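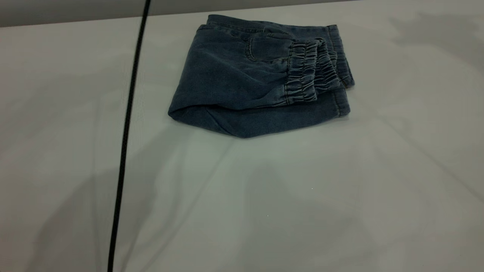 Packing for a week on foot

In June I walked the coast path with Annunziata, seven days with everything on our backs. I'd done long day walks before but never a whole week, and I took far too much. These are my notes for next time.

My rucksack weighed 11 kilos before water. Annunziata's was a good deal lighter and she didn't go short of anything. The difference was mostly clothes. I had a clean top for every day and a thick jumper I wore once, on the first evening, outside the pub at Brunden. She had two tops, one to walk in and one for the evening, and washed the first in the basin each night.

Trousers are the heaviest thing I pack after boots. Denim is fine for the train and for sitting about, but it takes an age to dry, so I wouldn't have more than one pair along and I wouldn't walk in them.

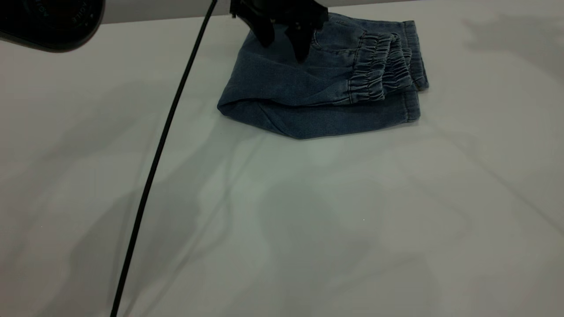 Food was easier than I'd feared. Most villages had a shop, though the one at Plomano shut at lunchtime and we had to make do with oatcakes and half a bag of dates. I'd carry one spare meal and no more.

We stayed in guest houses except for one night in a hostel, which opened in 1958 and still has the original boot racks. The warden, Gwilym Lewis, lent us an old map with the inland route marked on it. We took that the next morning when the wind got up. It adds a couple of miles and there's a climb of 200 metres straight after the farm, but it was sheltered most of the way.

My feet were all right until day five. I had one blister on the left heel and taped it. Next time I'll tape both heels from the start.

We're thinking of doing the northern half next year. I've already put the thick jumper back in the drawer.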